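Inspection after the stop fault, two-arm bench, table clearing task
Filled in by Gunther Kröger, second reader Ludger Gerlach
August

I write the comments longer than the form asks, so that the next shift can follow what I checked and what I did not check. The fault: during a run the right arm stopped for the emergency button only after it had finished its move. The left arm stopped at once, as it should. No person was inside the marked area. One cup fell on the floor and did not break.

## A. Before power

- [x] **Main switch off and locked.** I have the key, Ludger has the second one.
- [x] **Mounting plates tight, left and right.** Left is good. On the right, one screw turned a little under the wrench. I tightened it and put a paint mark on it. I do not think it has to do with the fault, but please look at the mark every morning.
- [x] **Rails and diagonal braces.** No play when I push by hand.
- [ ] **Cables on the arms.** Not passed. The right arm cable has a worn place on the inside of the elbow bend, 35 mm long. The outer skin is thin there but no wire can be seen. The Farner manual says to replace it in this state. Ordered. Until it comes we run at low speed only, and only with two persons in the room.
- [x] **Cables at the bench edge.** The coiled bundle between desk and bench was hanging on its plug. I took the weight off with a strap.
- [x] **Floor.** The extension cable must stay on the far side and not cross the place where the operator stands. It was in order today, but last month it was not.

## B. Stop circuit

- [x] **Button pressed, left arm.** Stops at once in all trials.
- [x] **Button pressed, right arm.** Stops at once now. See the comment.
- [x] **Button pressed, both arms moving.** Both stop. Nothing fell from the grippers.
- [x] **Restart needs the reset key.** Yes. Releasing the button alone does not start anything.
- [ ] **Handheld stop.** Works, but the battery cover is loose. I want a new one before I tick this box.

*Comment to B.* The log shows 2,094 moves since the last full check. In the faulty run the stop signal reached the right controller, number 384 in the event list, but the controller treated it as a "pause after move". Somebody had loaded the settings file from the Ladeveo bench, where this is allowed because that bench stands behind a closed door. Here there is no door. I loaded back our own file and compared it line by line with the paper copy. There were 2 differences, the stop mode and the gripper speed. Both are corrected.

I do not want to find a guilty person. The files have almost the same name, and I could have made the same mistake. But the name must be changed, and I ask Zestex support if the stop mode can be locked with a password.

## C. Grippers

- [x] **Fingers close straight.** Both sides.
- [x] **Holding force after power loss.** The right gripper held the spoon for the full test time. The left one also.
- [ ] **Finger pads.** The right pad is smooth at the tip. It can still be used for the spoon and the light parts. I would not use it for the cup.
- [x] **No contact between arms.** With both arms over the tray there is enough room, but only if the left arm waits at the rim. Please do not remove this waiting point from the program to save time.

## D. Work area

- [x] **Only the task objects on the bench.** Tray, spoon, plate, cup and the plant. Tools and phones go on the desk.
- [x] **Tape line on the floor can be seen.** One corner was lifting, I pressed it down. It will need new tape soon.
- [x] **Mats lie flat.** Yes.
- [ ] **Sign at the entrance.** Missing. Ignacio has the old one in the workshop, the text has to be updated with the new phone number.

## E. Release

Released for low speed only. Full speed is not allowed until the elbow cable, the battery cover and the sign are done. If the right arm makes any move after the button is pressed, even a short one, turn off the main switch and call me or Ludger - also at night.

Ludger asked me to add that the person at the desk should keep a hand near the button during the first run of each shift. I agree with this.

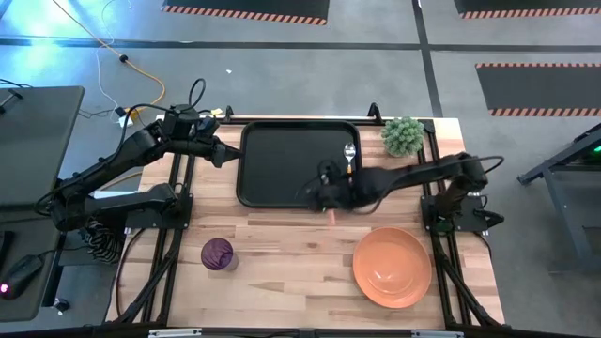

Open points go to the shift book with the initials of the person who closes them. The paper copy of the settings file stays in the gray folder, please do not take it home.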